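Budget thread, as promised! Moltum has asked me what a second bench would cost us — arms, grippers, bins, the lot — and I've got until the end of February to come up with a number.

First lesson: look at the awkward jobs before you look at the brochures. Boards fixed up under yellow plastic need a very different reach from boards on a table.

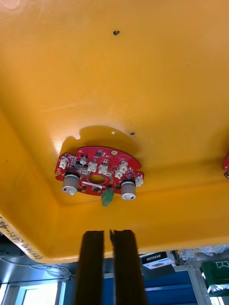

Yurii Pavliuk: Don't forget spare fingers. We left them out of our quote and paid for it later.

Good shout Yurii, spare fingers are now on the list. Two sets per arm to start with.

Next up, one arm or two? I went in wanting to save money with one. Then I watched kits being laid out and changed my mind in a morning.

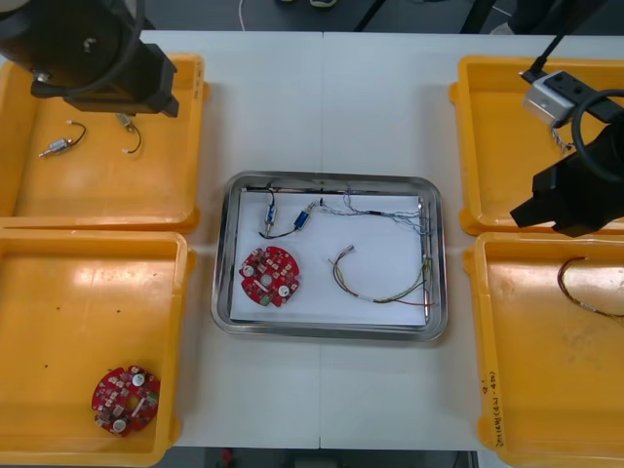 Two arms, one steel tray, motors and boards and wiring.

Bins are the cheap bit, thank goodness. Flevier want £1197 for the table, tray and stands, and I've put in £100 for yellow bins and a marker pen.
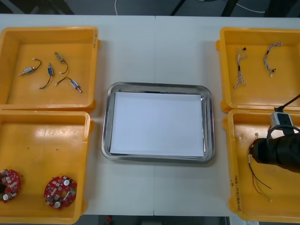
Cables are where I'd put the extra money. Floppy wiring is far harder to pick up than a motor, so I'm asking for 4 weeks of set-up time instead of 2.

Last worry is working inside deep plastic housings, with thin wires and shiny walls.

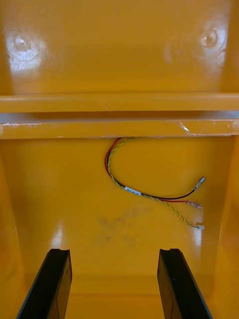 Still to price
Wrist cameras, delivery, training for Nazar. More when Flevier ring me back!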